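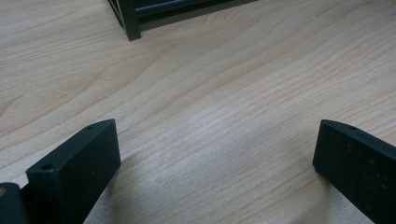

Tables marked during a session are wiped at once, says Saulius Sepp, and if a mark stays it goes in the log with the table number, the product and the time, before anyone tries a second cloth. Applicants who are not willing to work in this way should not apply.

Call for participants: table surface care trial, Fultesside

Prelana is looking for 18 participants for a trial of everyday cleaning and use of light-coloured wooden tabletops. The trial is run in the Sperling building at Fultesside. It compares care routines for tables in daily use in homes, study rooms and small offices. The results will be used to write the care sheet supplied with the Priltance range.

Start of trial: October
Length: six weeks
Sessions: two per week, three hours each
Payment: 800 euros on completion, paid in two parts
Reference: 303

What participants do

Each participant is given one table for the whole trial. A session has a use period and a care period. In the use period the participant carries out ordinary tasks at the table: writing, sorting papers, laying and clearing a place setting, preparing cold food on a board, and folding small items. The order of tasks is set out on a sheet and must be followed. In the care period the table is cleaned by the routine assigned to it.

Four routines are in the trial:

Routine A: dry cloth only, wiped along the grain.
Routine B: damp cloth, followed by a dry cloth.
Routine C: damp cloth with mild soap, rinsed cloth, dry cloth.
Routine D: as B, with a care product applied every third session.

Routines are assigned by draw and cannot be exchanged. The care product in Routine D is water-based. Its full list of contents is sent to all applicants before the first visit.

At the end of each session the participant fills in the surface log. Entries cover rings, scratches, dull patches, raised grain and changes in colour. Natural differences in the grain and tone of the top are recorded at the first visit and are not entered again. Each entry gives the position on the table, using the grid on the log sheet, and the length or width in millimetres.

Requirements

Aged 18 or over.
Able to attend at least ten of the twelve sessions, including the first and the last.
Able to stand or sit at a table for up to an hour at a time.
Normal or corrected eyesight, sufficient to read small print at arm's length.
No known skin reaction to household soap.
Able to read instructions and write short notes in English.

Experience in cleaning, joinery or furniture retail is not required. Persons employed by a maker of furniture care products, or who have been so employed in the past year, cannot take part.

Conditions

Rings, watches and bracelets are removed before each session. Lockers are provided. Hot drinks are allowed in the break area and at the table only where the task sheet calls for one. Participants must not bring their own cloths, sprays or polish. Gloves are available in three sizes.

The first part of the payment, 300 euros, is made after the sixth session. The remaining 500 euros is paid after the last session and the handing in of the log. A participant who withdraws before the sixth session is paid travel costs only. Travel costs are refunded at the public transport rate against tickets.

Logs are stored under a participant number. Names and bank details are kept in a separate file and deleted once all payments have been made.

How to apply

Applications are made in writing to Hildegard Diekmann, Prelana, Sperling building, Fultesside, quoting reference 303. Please state:

your name, age and a daytime telephone number
the weekdays and times at which you can attend
any skin condition affecting the hands
whether you are left- or right-handed

No CV is needed. Applicants who meet the requirements are invited to a first visit of 45 minutes, at which the log sheet is explained and a short practice entry is made. The first visit is unpaid, but travel costs are refunded. Places are given in the order in which first visits are completed. A reserve list is kept until the second week of the trial.

Questions about the routines or the log should be sent to Saulius Sepp at the same address.

Published June 7, 2021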